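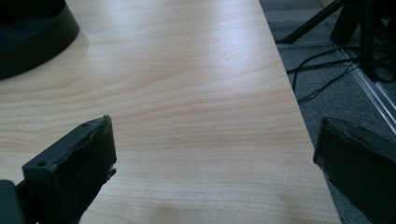 4.2 Consumable parts and the replacement budget

The purchase plan for the hand-held grippers was drawn up in May, before any of the units had been used for a full collection period. It treated each gripper as a single item with a single price and allowed for one spare set of fingers per unit. Both choices turned out to be wrong for our kind of work, and most of this section is about how we changed them. Fingers wear at different rates even on the same tool. In Figure 3 the left finger is chipped and torn at the tip, with a frayed strip along its inner side, while the right one shows only faint scuffs and lighter wear marks along its top edge. A plan that prices fingers as matched pairs would throw out both. We now order left and right fingers separately and keep a stock of each.

Figure 3. Gripper fingers over the work table, with worn left finger.

We asked two suppliers for quotes. Berotix sells fingers only as part of a service kit, which also holds screws, pads and a replacement trigger spring. Valtau sells single fingers but has a minimum order of 20 pieces. For a lab with one or two grippers the kit is the cheaper route. For us it was not, as most of the kit would have stayed in a drawer. Yung-ching Chung worked out the cost per usable hour for both options and found that the single fingers came out ahead once more than 9 had been replaced in a year. We passed that point early in the second half of the project.

Lead time mattered more than price. The first Valtau order took 21 days to arrive, and during that time two grippers were kept running with parts taken from a third. The project lost the use of that third unit for the whole period, a cost that did not appear anywhere in the original budget. We have since added a line for idle equipment, set at the daily share of the purchase price of each unit out of service. It is a rough measure, but it makes a late order visible to the people who approve spending.

We also considered printing the fingers in house. Bit-na Yang prepared a test batch and logged the staff time for each part, including cleanup and fitting. The material was cheap. The labor was not, and the fitted parts varied enough that each had to be checked against the camera calibration before use. We kept the option open for emergencies and bought one spool of filament for that purpose, but we did not include a printer in the equipment request.

4.3 Work area and fixed equipment

The second group of costs covers everything the gripper does not carry: tables, stands, rails and cabling. These were bought once and have needed little replacement. The main error here was one of timing. Stands and rails were ordered together with the grippers, although the room layout had not been settled, and almost a third of the rail length was never mounted in its planned position. Had we waited for the layout, the same money would have covered a second table.

Cabling was left out of the first budget altogether and was paid for from general supplies. In the revised plan it has its own line, which also covers floor covers and ties. Jaruwan Thongdee proposed that cable runs be drawn on the floor plan before each purchase - a small step that has made later orders easier to size.

The total for this group in the revised plan is $1,651 per station, not counting computers. Sơn Tăng and Benedetta Lombardi reviewed the figure against invoices and removed two items that had been entered twice. The corrected plan was accepted on 12th December and is the version used in the rest of this paper.

4.4 Limits of the estimate

Our numbers come from one site and one type of gripper. Wear depends on the objects handled, on table surfaces and on how hard each operator closes the tool, and we did not record the last of these. Shipping costs will also differ for other labs. The order of the cost items is likely to be more useful to readers than the amounts: fingers first, then idle time, then fixed equipment. Section 5 applies the plan to a site with several stations sharing one parts store.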